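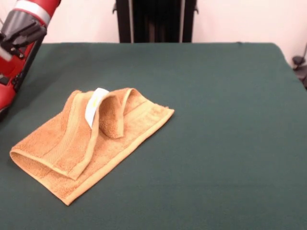 Notebook / Textiles / Absorbency

Monday, late afternoon. Third go at the wash series. Terry from Hurkura, terry from Vulberg, same weight on paper and clearly not the same weight on the scale, but I have stopped writing to suppliers about that.

Sink test again. Drop the swatch flat on the water, start the watch, wait for it to go under. Hurkura unwashed floated for 821 seconds before I fished it out, a fine result for a raft. After 2 washes without softener it went down in 3 seconds. So the finish is coming off, and whoever sells it as "extra soft" is selling us the finish.

Vulberg behaved better straight from the bag, then got worse after the softener wash. Repeated it with a new swatch and got the same. I'd like to blame the Okafor machine, whose rinse cycle is more of a suggestion, so the next batch goes through on double rinse. 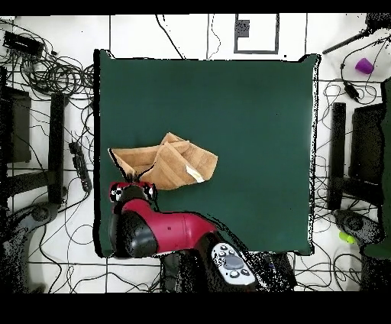 Line drying vs. tumble: line-dried swatches came out stiff enough to file under cardboard. Sink times close to the tumbled ones though, so stiffness tells us less than I claimed in February. Crossed out that paragraph. Left it legible, as penance.

Brustano want a pile height figure. Measured it with the good calipers, then with the bad ones, and liked the bad ones' answer better. Sending the other.

To do: distilled water, more swatches, relabel the jar marked "softener?"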